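Dellstead Small Kitchen Drying Set: rack, tray and six cups

I have never believed in matching drying sets. Somebody at a company decides that a rack, a tray and a handful of cups should be sold together, the box gets a nice photo of a windowsill, and the price goes up by more than the parts are worth. So when Dellstead put one out with 3436 glowing ratings on its own store page, I ordered it mostly to find out what those people were so happy about.

I still don't fully know. I've had the set since May and it gets used every day by two adults who don't own a dishwasher. Some of it is fine. One part is better than fine. The price is for the whole box, though, and you can't buy the good part alone.

The rack

It's a plain white wire rack with a rectangular base and two parallel rows of curved prongs. The store page calls this a "dual channel plate system," which I would call two rows of prongs. It weighs 625 grams on my kitchen scale, light enough to lift with two fingers, and that worried me more than anything else about it. A light rack is pleasant to put away. It also wanders when you pull a heavy plate out of the end slot, and mine did that on the first night.

Dinner plates stand up well. Side plates stand up well. Bowls don't, unless they're shallow, because the curve of the prongs pushes a deep bowl forward until it leans on its neighbor. I tried turning them the other way and got the same lean from the other side. The page shows four deep bowls sitting in a perfect line and I'd love to know how long they stayed that way.

Long things are the other problem. There is no cutlery cup and no side hook, so a rolling pin, a wooden spoon or a length of dowel just has to lie over the tops of the prongs, slanting whichever way it likes. It stays put if you set it down gently. I don't always set things down gently. 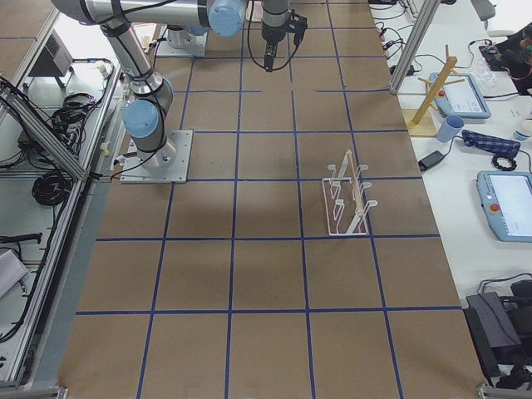

Rania Awwad disagrees with me about the weight and says a heavier rack would have been in the cupboard by the second week. She has the older Plorau rack, the one with the thick frame, and apparently lifting it out to wipe underneath became such a chore that she stopped wiping. She also says that anyone who keeps deep bowls in a plate rack is asking for trouble, and that I should dry them upside down on a towel.

I take the point about wiping. I don't take the one about the towel. If I still need a towel next to the rack, I have bought half a rack.

As for the coating, it's white and smooth, and so far I've found no chips. The welds where the prongs meet the base are neat on one row and a bit lumpy on the other. None of this affects the plates. I only mention it because the page uses the word "flawless" twice.

The tray

I expected to hate the tray and it's the part I would keep. White, rectangular, rounded corners, a rim that is raised just enough. It's low, so don't expect it to hold back a flood, but it catches drips from a few rinsed things and it slides under the faucet for a quick clean. It also works for carrying drinks out to the porch, which I suspect is what it was designed for before somebody put it in a drying set.

It isn't made to sit under the rack, whatever the box seems to suggest. I tried. The two don't line up and the rack rocks on the rim. You end up with the rack in one spot and the tray in another, and in a small kitchen that's a lot of counter to hand over.

The cups

Six plastic cups in pastel colors, tapered, slightly see-through. I'm told the colors are the selling point: a yellow, a pink, a few blues, a very pale minty one. Two of the blues in my box are so close that we've given up trying to say whose is whose, which rather spoils the idea of having different colors.

They're comfortable to hold and they don't feel brittle. The taper means they stack, and if you stack them damp they stick, and then you're standing at the sink on a Sunday twisting two cups apart with a wet hand. Keep them apart until they're dry. All six go on the tray in two rows of three, and that's how I store them now.

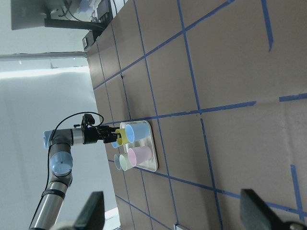
What about the alternatives?

The Vasiliu rack costs less and has a proper cutlery holder. The wire is thinner and I didn't like how much it gave under a cast iron lid. Tirta Pasaribu wrote to me in favor of the Corilia, which folds flat, but I've owned folding racks before and the hinges always go first. If you have plenty of plates and few bowls, any of these will do the job.

Should you buy it?

If you want the tray and the cups, and you need a rack for plates only, I can't talk you out of it. Otherwise buy a rack with some weight to it and get the cups wherever you buy cups. Dellstead gives you 30 days to send the set back, and it has to go back complete, so don't throw out the box while you're making up your mind.

I kept mine. The rack holds plates, the tray is on the porch as I write this, and the bowls are on a towel.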